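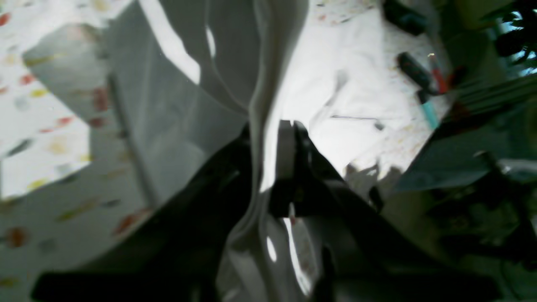
> How often are you all re-greasing the finger slides on the Bruslow cell? Ours started sticking in October.

Every 400 hours, with a wipe down at 111 in between. We used to leave it much longer and the left finger got lazy, so do try the shorter gap, it's made a lovely difference on ours!

Use the thin Prumard grease and go easy, a smear on each rail is plenty. Then jog the fingers open and shut 20 times with the arm parked, wipe off whatever creeps out, and run the zero routine again. If the Zunel controller throws code 19 afterwards, check the little plug behind the wrist (mine had worked itself half out, great fun to find).

Lamptey bench, night shift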